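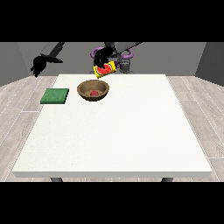 Sim viewer, right arm with the yellow packet over the back of the bowl.

Home | Diary | Notes | Archive | Older entries | Search

30/01/2023

Started the long batch before breakfast and spent most of the day arguing with its results. 300 episodes of the bowl task, same policy as before, fresh seeds. The summary came out with a success rate high enough that Baltasar put it straight into the slides for Fleston. I asked him to take it out again until I'd looked at some of them properly. He was polite about it. He thinks I do this every time, and he has a point.

My complaint is the success check. All it asks is whether the packet's centre is inside a cylinder above the bowl. It doesn't ask if the fingers have let go, or if the thing has stopped moving. So with the packet still in the hand and hanging over the rim, you can be one step away from a tick in the success column. I stepped through a few episodes by hand and found exactly that: ticked, episode ended, hand still shut. Whether the policy would have released it afterwards I can't say, as the simulator stops the moment it is pleased with itself.

I rewrote the check after lunch. Packet below the rim height, no contact with either hand, speed under a small threshold, all of it held for 40 steps in a row. It isn't clever. Delia said it might be too strict for a packet that wide, which could rest on the rim and never get below it. Fair. I've added a second case for resting contact with the bowl and will see how often it fires before I trust it.

Re-scored the batch from the saved states where I could. Most episodes had been cut short by the old check, so they can't be re-scored at all, only run again. That's going overnight. I don't want to guess at the new number in writing.

Second grumble, the planner. The Workell people are fond of saying that their motion planner "handles" two arms. What it does, as far as I can tell from the logs, is plan for the one doing the work and freeze the other wherever it happens to be. In this task the left hand hangs open off the corner of the table the whole way through. Fine, it isn't in the way. But the report template has a line for bimanual tasks and this one had been counted there. Two arms being loaded in the file doesn't make it a two-armed task. I moved it to the single-arm list and left a comment. Expect I'll hear about that.

Then perception. The model takes rendered pictures, and the pictures are very kind to it. Plain grey walls, soft light, a white table, green sponge, brown bowl, a bright yellow packet with a slice of watermelon on it. I could find that packet with a colour threshold and a ruler. I said so in the meeting, perhaps more sharply than I needed to. Delia's answer was that the sponge and the red thing in the bowl are there as distractors. I asked what happens when the instruction names the sponge instead. Silence, then "we haven't run that". So I ran it, only 47 episodes because the machine was wanted. I changed the sentence and nothing else. In almost 40 of them the right arm went for the packet anyway.

I don't find that shocking. It has learnt where the hand usually goes, and the sentence is decoration. What bothers me is that the draft calls it language-conditioned in the second paragraph. It takes a sentence as input, I'll grant it that much.

Baltasar wants to try the Nokico renderer, with random textures and lights, and says it will sort the perception side out. It may help. It won't touch the sentence problem, and it'll cost us a week of getting materials across. I said yes to a small trial if he holds the success check fixed while he does it. Last October we changed both together and never worked out which one had moved the numbers.

Small things. Seed 616 still crashes on reset, with the packet spawning half inside the bowl and getting thrown off. The spawn code tests against the bounding box of the old bowl. Wrote it down, didn't fix it. The logger now stores the contact list at every step, which makes the files bigger, and someone will moan. Viewer still opens with the black bands top and bottom, and I have stopped caring.

Cifuentes rang at the end of the day to ask if we were "on track". Told them the rate was being re-measured. They asked for the old figure in the meantime and I didn't give it.

Overnight run is on the second machine, new check, same seeds minus 616. Must remember to look at the release timings before I look at the total.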